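Akasura Paper & Stamp is looking for project makers

Posted December 20, 2022
Location: Brakville, with most work done from home
Type: Part-time contract, six months, with the option to renew
Openings: 10

Akasura makes clear and rubber stamps, ink pads, patterned paper and die-cut tags for card makers and scrapbookers. We sell through our website, through independent craft stores and at our own shop on Vesel Street in Brakville. Twice a year we put out a catalog, and every page of it needs finished projects made by people who know how to handle paper.

We are taking on a new group of project makers for the spring and fall catalogs. The last group finishes up at the end of this month. Several of them are staying with us in other jobs, and one now draws full time for the stamp line.

What you would do

Each month you get a box of supplies from us, mostly products that are not on sale yet. Using what is in the box, plus your own basic tools, you make:

14 finished cards, at least four of them simple enough for a beginner to copy in one sitting
Two scrapbook layouts, either 12 x 12 or 8 x 8
One gift packaging project (a box, a bag, a set of tags, whatever suits the paper)

You write a supply list and short instructions for each project. Cut sizes must be in inches and must be right. We print what you send us, and a wrong measurement on a card base means phone calls for weeks.

You also join one video call a month with the catalog team, usually in the early evening. It runs for an hour. Once or twice during the contract we will ask you to come to the shop and help with a class or a catalog open house. Travel inside the county is not paid. Travel from farther away is paid, but please ask first.

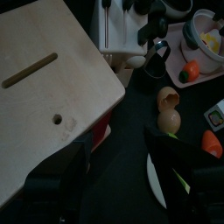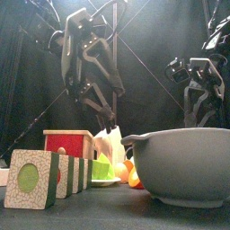

What we are looking for

You have been making cards or scrapbook pages for at least two years. You don't need to have been published, and you don't need a blog or a large following. Some of our best makers had never shown their work outside a church bazaar or a family album.

You can meet a deadline. The projects go to the photographer in one batch, and a late box holds up the whole page.

You can work in a style that isn't quite your own. The fall catalog this time has a lot of plaid and woodland animals. If you only make clean, white, one-layer cards, you may not enjoy September very much, when the holiday samples are due. The spring book is lighter, with florals and a new alphabet set.

You keep new products to yourself until the catalog is out. We ask every maker to sign a short agreement about this. It covers photos on social media, including the ones where the stamp set is just lying in the background.

It helps if you have used a die-cutting machine and can heat emboss without scorching the paper. Coloring with alcohol markers or colored pencils is a plus, and so is sewing on paper. None of these is required.

You need your own trimmer, scissors, bone folder, adhesive, acrylic blocks and a work surface you can leave set up. If you don't have a die-cutting machine and a project calls for one, you can book time on the machines at the shop.

What we pay

You are paid $200 a month, by check or direct deposit, on the last business day. You keep the supplies in your monthly box. Makers also get a discount on anything in the current catalog, for personal use only.

We own the right to print and photograph the projects. The cards and layouts themselves come back to you after the catalog is released, unless we ask to hold on to one for store display. Your name is printed next to every project you made. If you use a different name for your craft work, we can print that one.

This is contract work, so there is no health coverage or paid leave, and you are responsible for your own taxes.

How to apply

Send the following by mail or drop it off at the shop:

Three handmade cards, with envelopes
One photo or color copy of a scrapbook page or packaging project
Written instructions for one of the three cards
A half-page letter telling us what you like to make and how long you have been at it

Please use any brand of product you like. We would rather see your usual work than something made with our stamps for the first time. Don't send original scrapbook pages with family photos on them – we can't promise to get them back to you safely. Cards will be returned if you include a stamped envelope of the right size.

Applications are open for 14 days from the date of this posting. Fumiko Wada, who edits the catalog, and Tiruwork Moges, who runs our classes, read all of them. We had over 200 last time, so a reply may take until the end of January. People on the short list will be sent a small packet of paper and one stamp set from the Adugna line and asked to make two cards from it. We pay for that packet and its postage.

You must be 18 or older and have a mailing address in the United States. Former makers may apply again after a year off.

Questions about the work can be left for Tiruwork at the shop counter or by phone during store hours. Questions about payment or the agreement should go to Fumiko in writing.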